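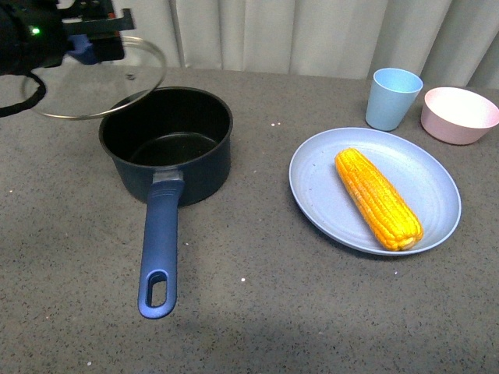 Plurgate

Plurgate makes color palettes from photos and saves them in formats that drawing apps can open. It runs in the Linux container on a Chromebook and on ordinary Linux desktops. There is a small window for people who want one and a command for people who don't. Both do the same work and read the same settings file.

The current release is version 12. If you are coming from version 7 or earlier, read the section on old settings files before you install.

What it does

You give Plurgate a photo. It groups similar colors together, picks one color to stand for each group, and writes out a palette. By default a palette has 12 colors. You can ask for as few as two or as many as 100, but past a certain point you will get a lot of near duplicates and most drawing apps show them in a very small grid.

It does not edit your photo. It never writes to the folder the photo came from unless you tell it to.

Supported input: JPEG, PNG and WebP. Animated files are read as a single picture, using the first one in the file.

Supported output: GPL (the GIMP palette format, which Krita and Inkscape also open), plain text with one hex code per line, and a PNG swatch sheet you can drop onto a layer and pick from. The swatch sheet is the one to use with Android drawing apps, as many of them have no way to import a palette file.

Installing on a Chromebook

Turn on the Linux development environment in Settings first. It takes a while to set up and needs free disk space, so do it on a charger. After that, open the Terminal app, go to the folder where you saved the download, and run:

sudo apt install ./plurgate.deb

A Plurgate icon will show up in the launcher under Linux apps. The first launch is slow. Later ones are much quicker.

If the install stops with a message about unmet dependencies, run sudo apt update and try again. This clears it up nearly every time on a fresh container.

Plurgate can only see folders that you have shared with Linux. In the Files app, right click the folder with your photos and choose Share with Linux. Shared folders appear inside the container under /mnt/chromeos. You can also copy photos into the Linux files folder, but sharing saves space.

Installing on other Linux systems

Debian and Ubuntu users can install the same package. For anything else, use the source archive and run:

make
sudo make install

There is no Windows or Mac version and I have no plans to make one.

Basic use

From the command line:

plurgate photo.jpg

This writes photo.gpl to your output folder, which is Palettes in your home folder until you change it. To ask for a different number of colors:

plurgate --colors 7 photo.jpg

To get a swatch sheet too:

plurgate --colors 7 --swatch photo.jpg

To run it over a whole folder and keep going if one file is broken:

plurgate --all --skip-bad Photos/

In the window, drag a photo onto the left side and the palette appears on the right. Click any color to copy its hex code. Hold Shift and click to lock a color, then press Again to redo the others and keep the locked ones.

Small areas of strong color
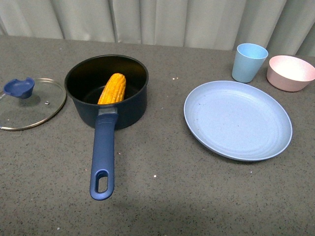

The grouping step favors colors that cover a lot of area. That is good for backgrounds and bad for accents, and it is the most common complaint I get. Take a photo that is mostly gray, with a gray speckled countertop and a pale curtain behind it, and one yellow ear of corn in a dark pan. The yellow is what most people would want to paint with, and a short palette can fill up with grays before it gets there. The --accent option is meant for this kind of photo.

The option takes a number from 0 to 100. At 0, only area counts. At 100, area is ignored and the strongest colors win, which gives harsh palettes that are hard to use on their own. The default is 0 so that old scripts keep giving the same results. I keep mine at 66 and rarely touch it. To try that:

plurgate --accent 66 photo.jpg

Rhodri Skyrme wrote the first version of the accent code and tested it mainly on pictures of boats and fishing gear. If you have photos where it does badly, please send them along with the command you used.

Reflections and highlights

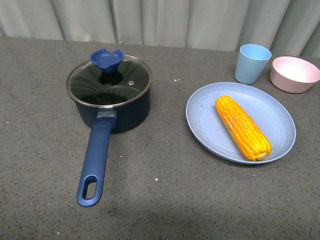
Bright spots are left out by default. A highlight usually says more about the lamp than about the object, and a palette with three kinds of near white in it isn't much help when you sit down to draw. Glass is where this matters most. A clear pot lid with a thin silver-colored rim, over a pan that looks almost black inside, has curved reflections running across it, and you probably don't want those taking up places that could go to the pale blue of a plate or the pink of a bowl. If you are painting the lid itself, you do want them, so turn the filter off with --keep-highlights.

The filter works on brightness alone. It has no idea what is a reflection and what is a white object, so a photo of snow or white paper will come out too dark. Use --keep-highlights for those as well. There is an open request for a smarter filter. I have looked into it twice and don't have anything I am happy with.

Naming colors

GPL files have a name for each color. Plurgate fills these in from a built-in word list, so you get entries like dark blue, dark blue 2 and so on. The list is plain text and lives at:

~/.config/plurgate/names.txt

You can edit it or replace it. Each line has a hex code, a space and a name. The closest match is used. Names can be in any language, but some older apps show accented letters as question marks. Llinos Lloyd put together a Welsh word list that ships with the package as names-cy.txt. To use it, copy it over names.txt.

Working with Firer and Hurnance

Firer is a sketching app for tablets and touch screen laptops. It opens Plurgate swatch sheets directly if you choose Firer layout in the save window, or pass --layout firer on the command line. The squares are larger in that layout and there is no border between them.

Hurnance is a site for sharing palettes. Plurgate used to have an upload button for it. I took the button out in version 12 after the sign-in method changed and it stopped working for most people. Uploading the GPL file by hand through your browser still works fine.

Hughes, the file browser some of you use in place of the built-in one, needs a restart before it will show palette previews.

Old settings files

Up to version 7, settings were stored in a single file in your home folder called .plurgaterc. Later versions ignore that file. Nothing will break, but your output folder and your default number of colors will go back to the standard ones. To bring the old settings over, run this once:

plurgate --import-old

It prints each setting as it copies it. Your old file is left where it is - delete it when you are sure everything came across.

Sample photos

The samples folder has a few small photos to try things out on. They are ordinary indoor pictures with plain backgrounds, kept small so the download stays reasonable. You can use them for anything you like, including in your own drawings.
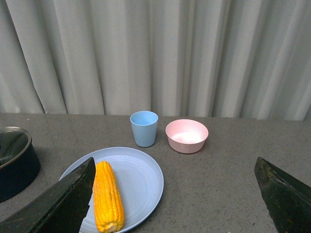 Light blue plastic cup on a speckled countertop, with a pale gray curtain behind.

If you are reporting a bug and can't share your own photo, see if one of the samples shows the same problem. It saves me a lot of guessing.

Known problems

Photos taken with some phones come out sideways in the preview. The palette is not affected.

On Chromebooks with a scaled display, the window text can be tiny. Right click the icon in the shelf and choose Use low density. You will need to close and reopen the app.

Dragging a photo from the Files app sometimes does nothing if the folder hasn't been shared with Linux. There should be an error message and there isn't one yet.

Very large photos are slow with --accent turned on. Pass --shrink to make a smaller working copy first. The difference in the final palette is hard to see.

Palettes with 100 colors crash the swatch preview on machines with little memory. The file itself is saved correctly before the crash.

Reporting bugs

Please include the version (plurgate --version), the kind of machine, the full command or the steps in the window, and the palette file if you got one. Screenshots of the terminal are fine but pasted text is easier to search.

I usually go through reports in the evening. March is always slow for me, so expect a wait then.

Contributing

Small fixes can go straight in as a patch. For anything bigger, open an issue first so we can talk about it. Run make check before you send something. The tests compare new palettes with saved ones, and if your change is supposed to alter the results, say so and include the new files.

Translations of the window text are welcome. So are word lists for color names.

License

The code is under the MIT license. The word lists and sample photos are public domain.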